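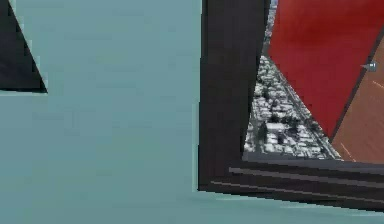

Water Use in the Dormitory Laundry at Tanasarn Hall
Final report, Introduction to Environmental Studies
Group members: Chelsea Ashworth, Panya Nuchit, Morena Guerra
Submitted Monday, March 4, 2024

1. Background

Tanasarn Hall has one laundry room in the basement, shared by all floors. It has 9 washers. The older ones are top loaders and the newer ones are front loaders that were put in when the room was repainted. Students pay the same price for either kind. We wanted to find out how much water the two kinds use in a normal week and whether students pick one kind over the other.

Our first plan was to compare Tanasarn with Hula House across the street. We dropped this in January because the Hula laundry shares a water line with the kitchen and there was no way to separate the readings.

2. Method

The housing office let us read the two submeters behind the washers. One covers the top loaders and the other covers the front loaders. Panya read them every morning before breakfast and again at night for 11 days. Two night readings are missing because the utility closet was locked. For those nights we used the next morning's number, so the daily totals are still right but the split between day and night is not.

Morena wrote a short survey and taped it to the folding table with an envelope. It asked which kind of washer the person had used, how full it was, and why they chose it. Chelsea entered the answers in a spreadsheet and made the charts in the appendix.

We did not track single loads. The card reader keeps a record of payments, but the office could not give us that for privacy reasons.

3. Results

The top loaders used more water than the front loaders on every day of the study. The gap was largest on Sunday, when the room is busiest. On weekdays the front loaders were used mostly in the evening.

In the survey, most people who chose a top loader said it finished sooner. Several said they did not know there was a difference. A few wrote that the front loaders smell musty, and one person asked us to get the dryer fixed. Most loads were reported as half full or a little more.

4. Discussion

The cycle time seems to matter more to students than water. The front loader cycle is longer, and people doing laundry between classes do not want to wait. A sign with the cycle times and the water use of each kind might help, but we did not have time to test one.

Our numbers are for the whole group of washers on each meter. Without load counts we cannot say how much water one wash takes. Some of the gap could come from the top loaders simply being used more often. A second study should ask the office for daily payment totals with the names removed.

The survey also left out anyone who did not stop at the folding table.

5. Acknowledgments

We thank Napaporn Srithong in the housing office for the closet key and Pornthip Suwannarat for comments on the first draft.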